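# The Hirvonen tablecloth, after eighty dinners

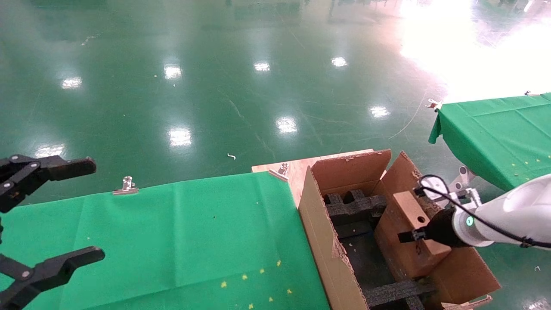
*Green cloth with little yellow stars, clipped at the far edge and at the corner.*

I have owned a lot of tablecloths for a man who eats most of his meals over the sink. Linen ones that needed ironing, plastic ones that smelled like a pool toy, and one from my aunt that had to be put away whenever anybody opened red wine. So when I say the Hirvonen is the least annoying cloth I've lived with, please weigh that against the competition.

I bought the plain gray one in March, in the size the company calls Diner. It fits a table for six with a decent drop on every side. There is also a Stener, a runner, and I can't review it because I have never understood what a runner is for. The cloth is a cotton blend with a coating you can't see and can only slightly feel, a bit like a raincoat that went to college.

**Spills.** Coffee beads up and sits there looking at you. You have a couple of minutes to find a sponge. Soup is the same. Beet juice left a pink ghost that took 2 washes to go, and turmeric is still with us, next to the salt, and I have started putting the salt on top of it. The label promises "stain resistance," and I suppose it did resist for a while.

**Washing.** Cold, gentle, hang to dry. I have broken all of these rules. The hot wash took up to 2 inches off the length, most of which I got back by pulling on one end while Chin-lung Siu pulled on the other. He came over for dumplings and was not expecting chores. Don't put it in the dryer. It comes out with a crease down the middle that you could rest a pencil in.

**Staying put.** Now the complaint. The coating makes the underside slick, and on a varnished table the whole thing creeps. By dessert my side is down to the tabletop and my guest has a lapful of fabric. The Tanlow cloth clamps, sold separately at $18 for a set of four, do fix this. They are also ugly and they bite your thigh. I went back to binder clips from the desk drawer, which hold just as well and only look like you're expecting to file the table later.

**Looks.** Fine! It's gray. It drapes nicely once the fold lines relax, which took a week in my dining room and might take less in a house where someone owns an iron. The hem is straight and none of the stitching has come loose. The color has faded a little on the window side, and I've turned the cloth around so the other half can catch up.

**Price.** Mine was $80, and that made me sit down. The store's page shows 2,988 ratings, nearly all glowing, and I read far too many of them looking for a single person who had spilled turmeric. A woman with three kids and a parrot gave it five stars, so perhaps I'm the problem.

Would I buy it again? Yes, in a darker color – ideally something close to curry. Four stars. I'd go to four and a half if they sold it with a grippy backing, and I have written to them to say so. They sent me a coupon for the runner.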